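4.2 Repeating lettering on trim tape and the laying out of garments

The second group of items in the Plitdale household study consisted of clothing finished with printed tape. Such tape carries a short word or phrase that repeats along its whole length, and it is sewn over a seam or down a sleeve, where it remains in view while the garment is worn. Of the 176 items recorded across all homes, 17 had trim of this type. Each was laid on the owner's bed before folding, as described in Section 3, and participants were asked to talk through what they did as they worked.

Participants rarely mentioned the wording itself. They did, however, use the tape as a guide. A dark line on pale cloth shows at once whether a sleeve or side has been pulled straight, and several participants smoothed the cloth along the tape before turning to the rest of the garment. Figure 3 gives one case from the set, a white garment spread on a bed covering.
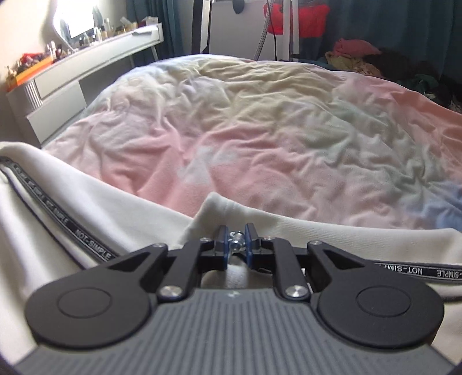
Hye-jin Cha
Lead author, Textiles in the Home Program, Sekero Institute

Figure 3. White garment with black trim tape edged in grey. The tape runs on a diagonal and bears repeated pale lettering, in which "NOT-SIMPLE" can be read. A thin dark piping line lies below it.

The pairing of tape and piping is of some interest. The two lines follow nearly the same course, and a fold that disturbs one will usually disturb the other. Participants who owned garments with both features tended to fold parallel to the tape, even where this left the hem uneven. Those whose garments had tape alone were more likely to begin from the shoulders, in the manner they used for plain shirts.

Legibility was treated separately. Coders were asked to write down only what they could read without handling the cloth. On a flat stretch of tape a full phrase was normally recovered. Where the cloth was bunched or the strip ran away from the viewer, coders often recovered a single word, and in a small number of cases this changed the sense of the phrase. Readings of "SIMPLE" and "NOT-SIMPLE" were therefore kept as separate entries and were not merged at the coding stage.

The bed was the preferred surface in most homes, including those with a table large enough for the purpose. Participants described it as wide, soft and close to the closet. Its chief drawback was that the cover shifted under the garment, so that smoothing had to be repeated. A second round of visits in July did not alter this pattern.

Comments (3)

Beryl Entwistle
I sewed sportswear for 12 years and we always lined up the tape first. Good to see it written down. Did you ask whether people iron over it?

Hrvoje Golob
Is the coding sheet for the lettering available? We have a similar set of jackets and would like to use the same categories.

Ha-rang Ki
Section 3 says the garments were laid face up. Does that include the ones with tape on the back seam?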